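课程实践报告：Husgate 开放日参观记录

课程：机器人学导论（实践部分）
小组：第 2 组
提交版本：二稿，格式还没统一，先交内容

一、参观背景

十二月，课程组安排去 Husgate 参观开放日。Husgate 是做装配自动化的，规模不大，一层是演示大厅，二层办公加仿真室。去之前老师发了一页提纲，要求每人带三个问题。我们组的三个：

1. 仿真里调好的抓取参数，搬到真机上还剩多少能用？
2. 双臂共用一张工作台，怎么避免互相打架？
3. 小批量产品换型，停线多久？

后面基本按这三个问题写。没问到的也如实写没问到。

二、行程

上午九点半到，签到，领访客牌。接待我们的工程师叫 Thomas Cirillo，负责仿真和抓取规划，中文说得不错，专业词夹英文。全组加上别的班一共 30 人，分两批，我们是第二批，所以先在一层看真机，后上二楼看仿真。

流程大致是：
一层大厅 60 分钟
茶歇（排队排了很久，咖啡机只有一台）
二楼仿真室，讲解加提问
最后回大厅集合，填反馈表

时间偏紧。二楼那段提问环节被压缩了，问题 3 就是这样没问成的。

三、一层大厅：真机演示

大厅里分三个工位。第一个是 Skutel 搬运单元，把料盒从传送带搬到货架，节拍很稳，不过动作比较单一，看两轮就看懂了。讲解员演示了急停：按下去手臂马上停，复位要两步确认，先旋开按钮再在示教器上点确认。有同学问为什么不能一步，回答是防止误复位。这个和课本上的说法一致。

第二个工位是拧螺丝，围的人太多，我们站在后面，只听到声音。这一段没有有效记录，略。

第三个是双臂工位，用的是他们自己的调度软件，叫 Hosotia。重点看了这个。两条臂共用一块台面，Hosotia 把台面上方的空间切成若干小格，哪条臂要进去先申请，申请不到就等。听起来很像操作系统里的锁。我们组当时就讨论会不会死锁，A 等 B，B 等 A。讲解员说会，早期版本遇到过，现在的办法是给任务排优先级，优先级低的主动退回安全位。代价是整体变慢一点。慢多少没给数。

观察到的一个现象：演示过程中有一次左臂停在半路，等右臂放完零件才继续走，停顿肉眼能看出来。现场有人以为是故障，其实就是在等格子释放。问题 2 算是得到了比较完整的回答。

四、二楼仿真室：抓取流程

仿真室不大，一面墙是屏幕，几台工作站。Cirillo 先讲流程，再现场跑。他们内部把抓取这套东西叫 Russo，包含三块：抓取位姿生成、碰撞检查、夹爪闭合策略。

我记下来的步骤（可能有漏）：
导入工作台和物体模型
设物体初始位姿，加随机扰动
生成候选抓取，打分，取前几名
逐个做碰撞检查，包括手臂连杆之间
执行，记录成功 / 失败 / 掉落
失败的回放，人工看原因，打标签

一个新物体默认跑 1,000 次，跑完看失败集中在哪一类。他强调了好几遍，成功率本身参考价值有限，要看失败怎么分布。比如失败全集中在物体靠近台面边缘的时候，那就是可达性问题，改夹爪没用，要改工位布局。这一点对我们的课程设计有直接帮助，我们之前只统计了成功率，没给失败分类，回去要补。

关于物体模型：形状规则的用简单几何体代替碰撞外形，算得快；不规则的必须用凸分解，不然夹爪会在离表面还有一段距离的地方就“碰到”。我们组上次作业里夹爪悬空抓住东西的那个 bug，应该就是这个原因，当时查了一个晚上没查出来……

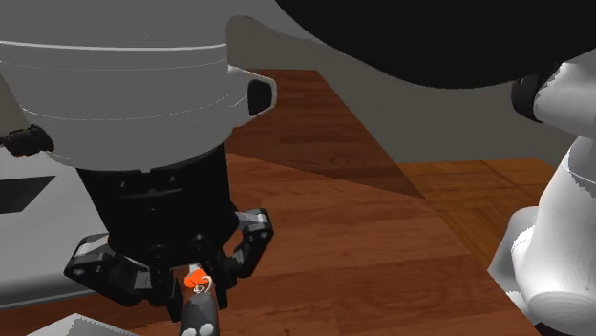 夹爪的指尖对准问题是我们提问最多的部分。课上用的都是平行夹爪，两指平移，指尖高度不变，计算很省事。连杆式的不一样，手指开合时指尖可能走弧线，高度也跟着变，所以下降深度要按闭合之后的指尖位置算，按张开时算就会夹高或者夹低。像这样两侧黑色连杆往外撑开、里面的指节向中间收拢，夹的又是橙色的小东西，深度差一点点接触点就变了。而且它紧挨着下面那根深灰色、像手柄一样的长条件，指尖再往下就要考虑跟长条件的干涉。我们的理解是：这种情况碰撞检查不能只查“手臂和桌子”，手指和目标旁边的部件也要单独查，允许接触的和不允许接触的分开列。右边另一段白色手臂离手指还有一段空台面，但上方那块黑色的大弧形部件离得近，所以连杆之间的检查也不能关。我们作业里为了省时间把自碰撞关了，这个做法现在看不太妥。

五、对三个问题的整理

问题 1（仿真参数迁移）
得到部分回答。位姿和路径类的参数大多可以直接用，摩擦和夹持力要在真机上重新标。Cirillo 的原话大意是“几何可以信，接触不要全信”。仿真里给摩擦系数加随机范围能改善，但范围取多大靠经验。没有拿到具体数据，他说涉及客户项目不方便给，理解。

问题 2（双臂避让）
见第三节。补充一点：空间格子的大小影响很大，格子太大等待多，太小则申请次数多、调度开销上去。他们按任务类型设不同的大小。

问题 3（换型停线）
没问到。时间不够。后来在反馈表里写了，还没收到回复，收到再补进终稿。

六、收获和问题

几条比较散的：

失败分类表，我们准备照着做一份。初步分：未接触、滑落、碰撞中止、不可达、其他。“其他”尽量少。

打开自碰撞检查以后仿真速度会降，需要重新估一下跑完一轮的时间，实验室那台机器可能吃不消，要提前占机位。

手指闭合后的指尖高度补偿，打算写成查表，不用实时算。角度间隔先取 2 度，效果不好再加密。

笔记分工没做好。两个人都在记同一段，茶歇后那段反而只有一个人记，第四节步骤里可能缺的就是那部份。下次出去之前先分段。

另外大厅噪声比较大，录音基本听不清，靠录音整理的部分已经删掉，只保留手写笔记里有的。

七、后续安排

先改碰撞外形，重跑上次作业里失败的那几个物体。
然后加指尖补偿，对比加之前和加之后。
失败分类和补偿结果一起放终稿附录。
Hosotia 的格子申请机制想在二维里做个简化版，两个方块共用一张网格，看能不能复现死锁。这个不算必做，有时间再说。

附：反馈表里我们组写的建议
二楼讲解时间希望加长，提问至少留 30 分钟。
拧螺丝工位希望分批看，后排看不见。
讲义能不能提前发，名词太多，现场来不及记。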